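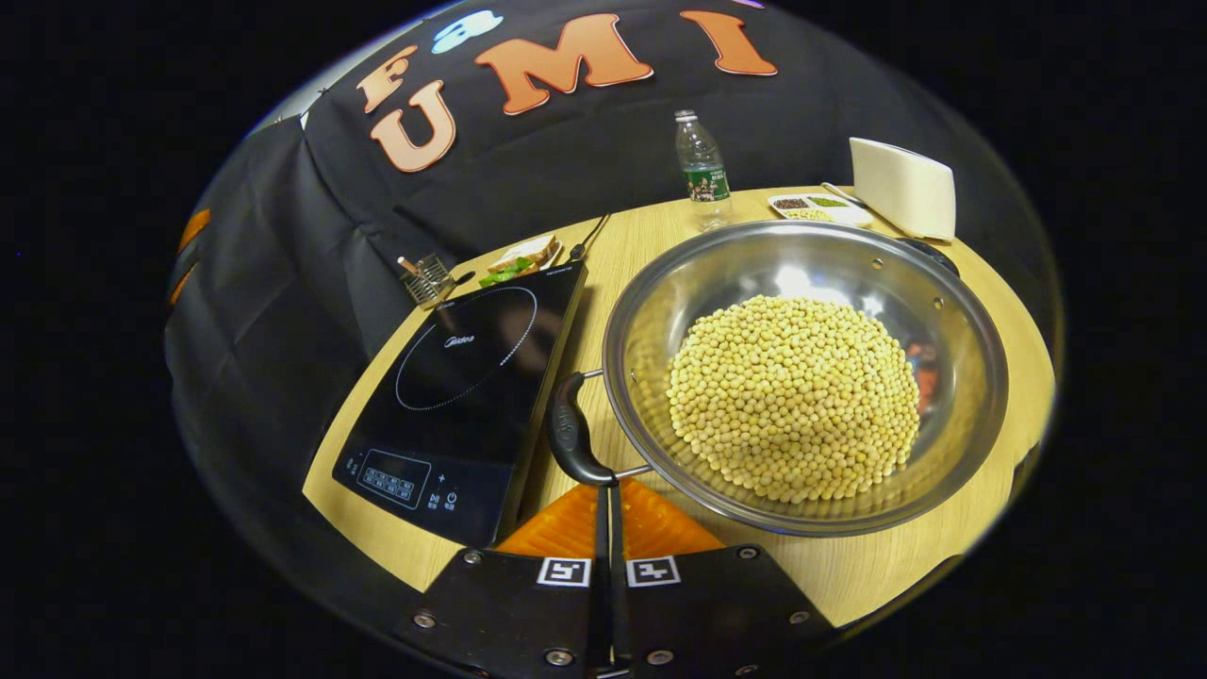 Does a Black Curtain Make a Better Cooking Demonstration?
Project report, Foods and Display elective, Sillthorpe
Yhon Taipe and Everett Castellanos
Apr 22, 2019

Background

The elective asks each pair to pick a piece of advice that people in the field repeat and find out if it holds up. Ours came from the Flulura guide to small demonstration kitchens, which the class reads in the first unit. The guide says that a table in front of black cloth "doubles the attention" an audience gives to the food. It doesn't say how attention was measured, who the audience was, or what the cloth was compared with. We both doubted it from the start and we think a reader should know that.

We also doubted the second claim in the same chapter, that a round table is "friendlier" than a rectangular one for cooking in front of people. We had a round one, so we could at least see what it was like to work on.

The question we settled on was smaller than the guide's. If people watch someone handle a plain, pale, dull-looking ingredient in front of black cloth, do they remember more of what was said than people who watch the same thing against a white wall?

Materials

The table has a round top in light wood. It was already in Shabalala, the building where our section meets, and we didn't choose it.

The cooktop is a black Midea induction unit, the flat glass kind with a dotted ring that marks where the pot goes. The pot is stainless steel, large, wide and shallow, with a rolled rim and black handles. The ingredient is dried soybeans. We picked soybeans on purpose. Anybody can hold a room with a flaming pan or a chocolate sauce, and then you learn about chocolate sauce. Soybeans are pale yellow and all look the same and sit in a heap.

The backdrop is black fabric, hung with clips along the top, with more black curtain on the left and right so the table stands in a sort of three-sided booth. Large cut-out letters are fixed to the cloth. The fabric came from Pronden and the total for cloth, clips and beans was $251, most of which was cloth. We mention the price again later.

What we did

Each session was a short talk on sorting, rinsing and soaking dried soybeans, read from the same script by Everett. Yhon handled the beans and the pot. We ran 6 sessions in November and after, half in front of the cloth and half in another room against a bare wall. In total 43 students watched one session each. Right afterward they filled out a sheet on the content: why you pick through the beans, how you know when to stop rinsing, why the soaking water should come well above the beans, why you don't salt early according to our source. There was also a blank space for comments, and it ended up being the most useful part.

The cooktop stayed off during the talk. We considered actually boiling the beans and decided against it, because soybeans take hours and foam over if you look away.

The table and the pot

The round table was a nuisance. The guide's picture of a friendly circle assumes people stand all the way around. Put a round table into a booth with cloth behind it and at the sides, and you lose the back of it, and what remains is a curved edge where a bowl can't be set down near the front without somebody's sleeve catching it. The cooktop has straight sides and the table doesn't, so it always looked crooked. In the end we stopped straightening it and let it sit at an angle.

The pot was too big for what we put in it. Heaped in the middle, the soybeans make a decent mound and still don't come near the rim. From a seat low down you see steel and a handle. From standing height you see the beans fine, but you also see the polished inside of the pot throwing back the ceiling lights in bright patches. Several people wrote that the pot was shiny. One wrote only "shiny pot." None of the advice we read said anything about this, though it seems obvious now that hanging dark cloth behind the table does nothing about a reflection coming from overhead.

A dull enamel pot or a plain wooden bowl would probably have served the beans better. We had one pot.

The backdrop

The cloth took longer to get right than everything else combined, and we wouldn't say we got it right. It arrived folded and it stayed folded, in the sense that the lines never came out. Ironing helped near the top. The lower part kept its soft creases, and the left curtain has fold lines running across it that you notice as soon as you stop talking. Black fabric is supposed to disappear. In our experience cheap black fabric under strong ceiling lights turns into a large wrinkled gray-black thing that people look at.

It also doesn't cover what the guide implies it covers. Above the cloth there is still white wall and then white ceiling. To hide those we would have needed taller supports and more fabric, and more money.

Then there are the letters. They spell Fast over UMI, in orange and peach with some pale blue and a pinkish lavender, rounded and bold. The spacing is uneven and the "t" rides higher than its neighbors. Against black they are by far the brightest thing behind the table. A fair test of black cloth would have had plain black cloth, and ours didn't. This is the biggest weakness in the project. We left them up for every booth session so that at least the sessions matched each other.
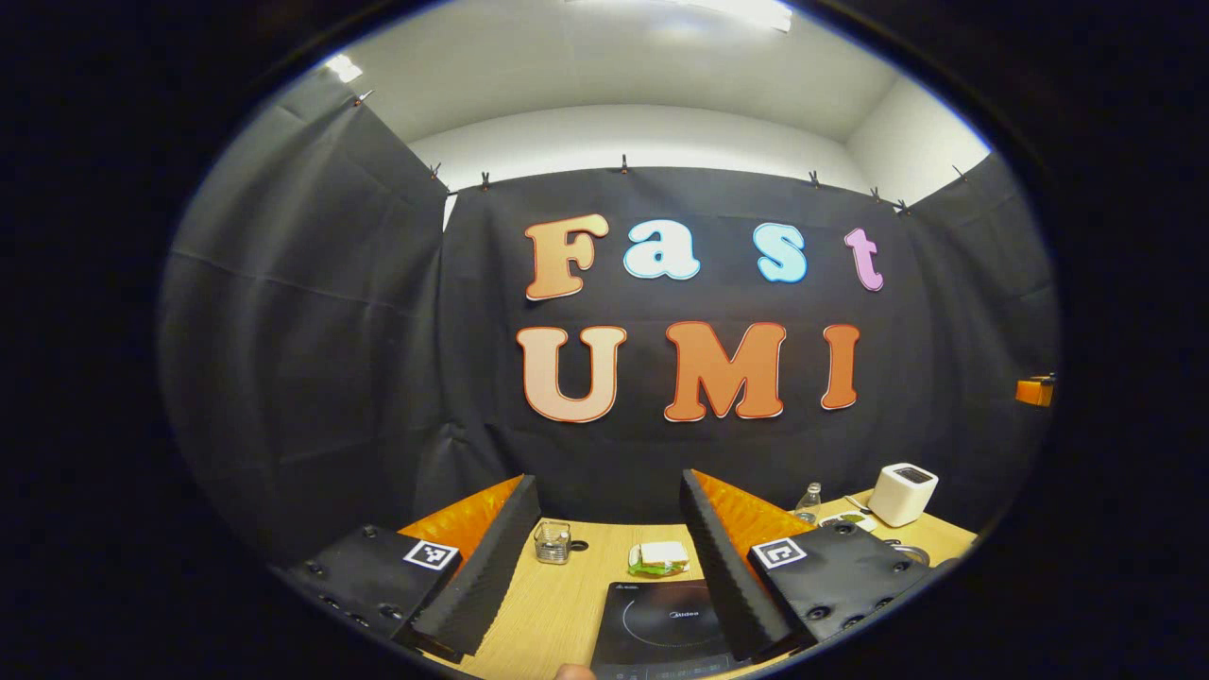
Results

There was no difference worth reporting in how much people remembered. The booth groups and the bare-wall groups gave about the same number of right answers. Taken one question at a time, the booth groups did slightly better on rinsing and slightly worse on soaking, and we can't think of any reason cloth would do that, so we treat it as chance.

The comments did differ. People in the booth sessions wrote about the setup. They said it looked "professional" or "like a show," and they wrote about the colors of the letters. People in the bare-wall sessions wrote about the beans, or about Everett reading too fast. If attention means looking toward the front of the room, the guide might be right. If it means attention to the food, our sheets lean the other way, a little.

Only 2 people in the booth sessions mentioned the table at all. Neither called it friendly.

What is wrong with this

The groups were small and they were our classmates, who knew it was for a grade and some of whom were doing rival projects. The rooms had different lights. Everett got better at the script as he went along, and the later sessions were mostly in the booth, which should have helped the cloth and apparently didn't. Neither of us believed the claim, and the person grading the sheets was one of us (Yhon). We graded with the session labels folded under, but you can sometimes guess from the comments.

We also never tested a dark ingredient. Black beans against black cloth might have shown more, or at least been funny.

What we would tell the next pair

Spend the $251 on something else. If you must hang cloth, buy the heavier kind, roll it for storage, and put the clips closer together than you think you need, so the top edge doesn't sag between them. Look at your pot under your own lights before choosing it. Sit down in the lowest chair in the room and check that the food can be seen from there, which we did only after the third session.

The soybeans were rinsed, soaked overnight and cooked at Yhon's house. They were fine. The cloth is folded in the storage closet in Shabalala, and anyone who wants it can have it, creases included.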